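October, gripper budget, second pass

Beryl wants a number for the equipment request by the end of the month and I still don't like any of the ones we have. Writing this down so that Candela and Vernon can argue with it on paper and leave me alone at lunch.

What's on the table:

- Nanska sales quote: 2 new grippers plus a "bottle handling package." The package is a set of finger inserts, a software license and a day of somebody's time. I asked twice what the software does that our own script doesn't. Got the brochure twice.
- Dunetton: fingers only, they bolt to what we have. Cheaper. Lead time is vague and the drawing they sent has no tolerance on the bolt pattern.
- Do nothing, spend the money on the bench and lighting, keep running the fingers we own until they quit.

Vernon is for Nanska. Candela is for Dunetton if they'll send one pair to try first. I'm for doing nothing until somebody shows me a failure that new hardware would fix. So far what I've been shown is a slide.

## What the sales sheet says vs. what we need

The Nanska sheet claims "reliable grasp on transparent and semi-transparent containers." No test conditions, no bottle size, no fill level. Severino called them and was told the figures came from "customer sites." Fine. Which ones? He's waiting on a call back and I'm not holding my breath.

Our real list is short. Soft-sided drink bottles on their side, any angle. Thin cups. Label and cap intact afterward. The place at Kendatcombe will want pouches later, but they've been saying that since spring and I refuse to buy for pouches that don't exist.

Things I think we are mixing up when we say "the gripper missed":

1. The fingers can't hold the thing.
2. The fingers could hold it but arrived in the wrong spot.
3. The camera didn't give us enough to go on. Clear plastic on a pale table is about as unfriendly as it gets. Cloudy drink inside helps some, and so does a green label, but the shoulder throws a highlight right by the neck.

Only the first one is a reason to buy fingers. Vernon says number two is partly finger shape, wider pads forgive more. Maybe. I'd like to see it on our bench.

## Wrist camera, present fingers

Milky drink bottle and cup in the first one, fingers shut over a bare table in the second.

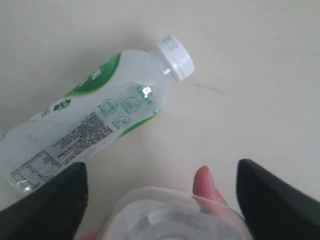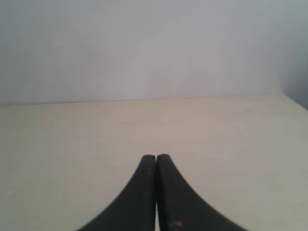

## Notes on condition

Went over the closed view for wear, as that's what the replacement line in the budget is supposed to rest on. There are a few light specks and scratches on the left finger. The right one has a small orange-brown spot low down by the seam. I don't know what it is. Vernon wrote "corrosion" in his draft and I've taken it out. A spot that size in a camera view isn't evidence of corrosion, and it certainly isn't evidence for a purchase order. Somebody wipe it with alcohol and write down what happens.

The tips sit at the same height or near enough by eye. By eye is not a measurement. Candela has the feeler gauges, so please check the gap along the whole seam before we tell Beryl the fingers are worn out OR that they're fine. I don't want to be the one who was sure.

## Money

The request form allows 3 lines. My proposed order:

- Line one: one trial pair from Dunetton, returnable. If they won't put returnable in writing, drop the line.
- Line two: darker bench mat and a diffuse light. Boring, cheap, and the only item that goes after problem three.
- Line three: hold for new grippers, no vendor named, released only after the trial.

Trial is 20 picks per finger set, same bottle, same mat, same light, every miss sorted as one, two or three from the list. Baltasar offered to score them and he has no favorite, so let him. Video every pick. If the Dunetton pair doesn't clearly cut down the number-one misses, I'll write the note to Beryl myself saying we keep what we have.

Vernon's objection, for fairness: the Nanska price is only good to the end of the quarter. My answer is that it was only good to the end of last quarter too.

Still open:

- [ ] Severino: Nanska test conditions, in writing
- [ ] Candela: seam gap; bolt pattern against the Dunetton drawing
- [ ] Vernon: what the license costs in year two
- [ ] me: mat samples, matte only, no more glossy stuff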